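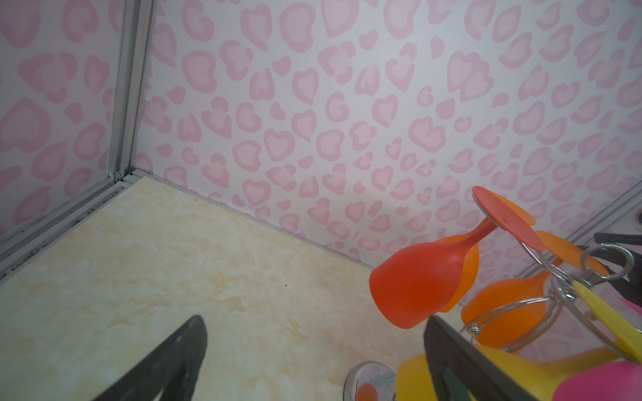
Pink leopard print, wall to wall.

Replying to a few of you at once, so this will be a thread. Yes, I've read the "pattern is back" article. Yes, I have thoughts. Most of them are about peel-and-stick wallpaper and the people who want you to buy it.

The pitch goes like this: you're a renter, you hate beige, you buy a few rolls, you spend one afternoon, and when you move out it comes off like a sticky note. I'd love to meet the person whose afternoon that was.

I've put the stuff up in 2 apartments now. First time was Gallier, the bedroom, small green ferns. It took me from breakfast until it was too dark to see the seams, and then I saw them the next morning.

The ferns were on the wall for 6 months before the top corners started to lean out into the room. Customer service asked if I had "prepped the surface." I had washed it and let it dry overnight. They asked if the paint was matte. It's a rental! Of course the paint was matte. It's the cheapest paint in the building.

Which is my first real complaint. The stuff is sold to renters and the small print wants smooth satin or semi-gloss, fully cured, no texture. Go look at the walls in any rental you've ever lived in and tell me what you see.

Second complaint: pattern repeat. A big repeat means you throw away a piece of every strip to get the next one to line up. The calculator on the store page asks for the height and width of your wall and then says nothing about this. I came up short by one strip behind the door. It's still short.

Small scattered prints are kinder here. Spots, dots, animal print, anything where your eye can't find a line to follow. I'll give leopard that much.

Third: "removable." Siham Abdelaziz lives below me and had the Hjaltested stuff in her hallway, the one all the decor accounts were pushing in September. Most of it came off fine. One strip took the paint with it, down to the gray, in a shape like Florida. Her landlord kept $73 for it. She says that's cheap for a map.

People keep telling me to use a hair dryer. I did use a hair dryer. It softened the glue, and the glue stayed on the wall, so then I had a sticky wall and a warm hand.

Remo Sanna asked what I'd do instead. Paint one wall if the lease lets you. Hang a big piece of fabric. Put the loud paper on a board and lean the board against something, so when you're sick of it you carry it out the door.

Or line the back of a bookcase. Tiny area, flat, no outlets to cut around, and if it peels it's behind the books anyway.

And before someone brings up the five-star reviews — check when they were written. "Just put it up, looks amazing!" Sure. Mine looked pretty good on day one too. I want the review from the following summer.

Anyone had a roll up for about 2 years with no lifting? Tell me the brand and what kind of paint was under it. Photos of the corners, please, I don't need to see the middle.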